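Replacing the grasp filter in our wrist camera pipeline

Aug 9, 2019

Since April I am working on one part of our software at Prureck, the part that decides if a grasp proposal is good enough to send to the arm. We call this module Godoy. It takes the wrist camera image, gets a list of proposals from the network, and throws away the ones it does not trust. I want to write down what I changed, mainly for myself, but maybe it helps someone who has the same trouble.

The old version had one threshold for everything. A proposal with a score above the threshold went to the planner, and the planner (we use our own, Brilgate) tried to find a path. This was fine with rigid things. With thin plastic it was bad. The network gave high scores to almost any fold, and from one image to the next the best fold was a different one, so the planner started again each time.

I went back to our recordings and marked 421 images by hand. It took me longer than I planned. I gave each image one of three tags: "clear", "rigid" or "soft". The tag says what kind of material the fingers have to deal with, and "clear" means there is only table between them. 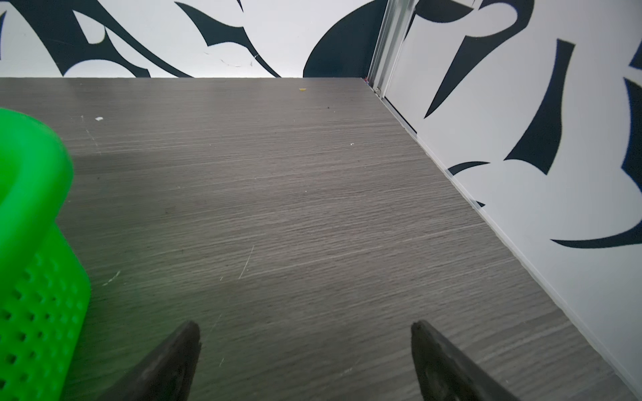
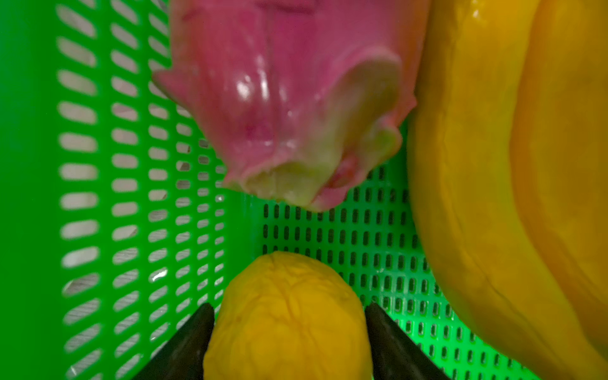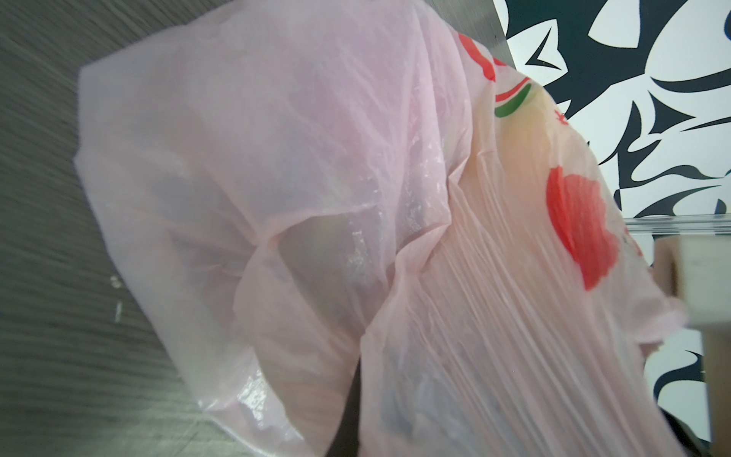
Wrist camera views, in order: clear, rigid, soft.

The new filter first guesses the tag and then chooses the rule. For "clear" it sends nothing to the planner, even if there is a container at the side of the view. Before, the rim of a basket was often proposed as an object, and I had a special mask for it which I could finally delete. For "rigid" I kept the old threshold. For "soft" the proposal must stay in nearly the same place for 15 images before it is accepted, and after this it is locked until the fingers close.

The lock was the difficult part. My first try kept it in the planner, and this made two modules responsible for the same state. Now Godoy owns the lock and Brilgate only asks for it. The whole change is smaller than I expected, but I had to touch the message format, so old logs need the converter script before you replay them.

Two things are still open. Printed patterns on a bag confuse the tag, and I don't know yet if more training images will be enough. Also, the check adds 48 milliseconds when the tag changes, and I would like to find where this time goes. I suspect the image copy in the driver.

Next I will run the same filter on the logs from Prokamberg, where the light is different. I have not looked at them yet.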